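Ticket: Toy bin at the Kuvuvach play library – cleaning, paint wear, stuck label
Opened by: Shireen Mofokeng
Handled by: Kazue Kobori
Status: Resolved (one item left open)

Shireen Mofokeng, 9:20 a.m.
Hi all! We've taken over the big gray metal bin from the Sakamoto building and I love it. It holds so much more than the old crates, and the little ones can see right down into it. Three things I need help with before it goes out on the floor, though.

1. The inner back wall has lost a lot of paint. It's pale up top, darker down low, and the edge between the two is ragged, with thin drips running down.
2. There's a faint green smear on that same wall. Paint? Crayon? Something off a toy?
3. The blue cup has an oval label on the side and I'd like it gone.

I tried warm water and a dish sponge on the smear for 5 minutes. No change that I could see.

Kazue Kobori, 9:55 a.m.
Great find! Those bins last forever. Let's start with the paint, as that decides whether it can be used at all. Two questions. Does anything come off on a dry white cloth when you rub the ragged part firmly? And is the floor of the bin painted too, or bare metal?

Please don't sand anything yet. We don't know what the old coating is.

Shireen Mofokeng, 10:40 a.m.
Floor is bare metal, scratched in every direction, kind of cloudy when the light hits it. Rubbed the back wall with a white cloth and got a gray smudge, but no flakes. Then I wiped the same place with a damp cloth, let it dry and rubbed again, and the second cloth came away clean.

I've only got a few toys in there for now, among them the white dog with the black markings, the green blocks with the studs, the orange and white dinosaur and the blue cup.
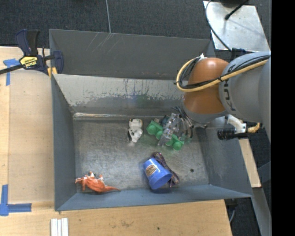
The right wall has rubbed marks too, down near the floor, but those feel smooth under my finger. There's also a small round dark spot on the floor toward the front right. I can't feel an edge on it. Should I worry about that one?

Kazue Kobori, 11:30 a.m.
This is really helpful, thank you! A clean second cloth is good news. I'd still like to have the coating tested before any kids lean over it, so order a swab kit from the Batell catalog (item group "surface testing") and do one swab on the pale part and one on the dark part. Until then, toys can stay in but the bin stays in the back room.

For the spot: put a strip of masking tape next to it, write the month on the tape, and look again when you do the swabs. If it has grown, it's rust. If it looks just the same, leave it alone.

For the smear: try a paste of baking soda and water on a soft cloth. Small circles, light pressure, then rinse and dry. Dry the seam along the bottom of the back wall as well – water loves to sit in there.

Shireen Mofokeng, 2:15 p.m.
Baking soda got a bit of the green off! I'd say it's lighter on the left half and the same as ever on the right half. I held one of the green blocks up to it and the color isn't a match, so I'm crossing the blocks off my list of suspects.

Now the cup. It's a good cup, nice wide rim, perfect for scooping, and I don't want to scratch it. The label is brown and cream with tiny lettering and it's on there tight.

Kazue Kobori, 2:50 p.m.
Fill the cup with hot tap water and leave it for 20 minutes, so the glue warms up from the inside. Pour it out, start at one end of the oval with your thumbnail and pull slowly. Cooking oil on a cotton ball for whatever is left, then dish soap. If it won't budge at all, the label may be molded into the plastic, and then it's staying.

Shireen Mofokeng, January, follow-up
Both swabs came back negative!! So happy. Tape check on the dark spot: same size, same shape. I washed the whole inside with mild soap, dried the seam with an old towel and moved the bin out to the Pralton corner, next to the low shelf. The dog was the first thing anybody picked up.

The label came off in two pieces after the second soak. Oil took care of the rest.

Still open: the right half of the green smear. I'm fine living with it, but if anyone has another idea I'd love to try it.

Kazue Kobori, January
Wonderful! Closing the paint, spot and label items. Leaving the smear open at low priority. Next thing to try is a white eraser, dry, on a patch the size of a coin.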